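Section 4: Setting Up the Florileck 604 on a Wood Floor

Okay, so you've got the dehumidifier out of the box and you've read the bit about the plug (please read the bit about the plug). Now we pick a spot for it. I've run mine through two winters in a drafty old house, and most of what follows I learned by moving it from room to room until my back complained.

1. Leave the unit standing upright for 8 hours before you switch it on. I know, I know. Go do something else! The oil in the compressor needs time to settle after the trip.

2. Choose a level spot with clear space on every side. The grille at the back pulls air in and the one on top pushes it out, so don't shove it under a shelf or up against the drapes.

3. Roll it into place with the tank empty. The casters are fine on planks if you go with the grain, but they'll catch on a raised board and then you've got a scratch to explain.

4. Press down both caster locks. They're stiff at first and you may need your shoe.

CAUTION: Never drag the unit sideways with the locks on. I did this once and left two neat lines across the dining room. 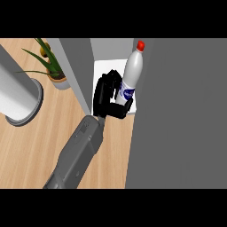

5. Slide the tank in until it clicks. If the red light stays on, take it out and check that the little float moves freely, then try again. Mine sticks after I've washed it.

6. Turn the dial to the middle setting and leave it alone for a day. You'll be tempted to crank it all the way up, but wood floors don't love drying out in a hurry and you may see gaps open between the boards.

Note: If you bought the Rendircombe hose kit, fit it now, before the tank gets heavy. The hose has to run downhill the whole way to the drain. Any dip and the water just sits there.

7. Set the fan. Low is 1000 on the display and high is 3000. I keep it on low at night (high sounds like a hair dryer in the next room) and bump it up when there's laundry hanging.

CAUTION: Unplug the unit before you lift the tank out to clean around it. Wipe up any drips right away, especially along the joints in the floor.

8. Write down your first reading from a separate humidity gauge. I use an old Lengyel dial that cost next to nothing, and it's been steadier than the one built into the machine.

In January you may hardly need the thing at all. I switch mine off, empty the tank, and leave the lid propped open so it doesn't get musty. Filter cleaning is in Section 5.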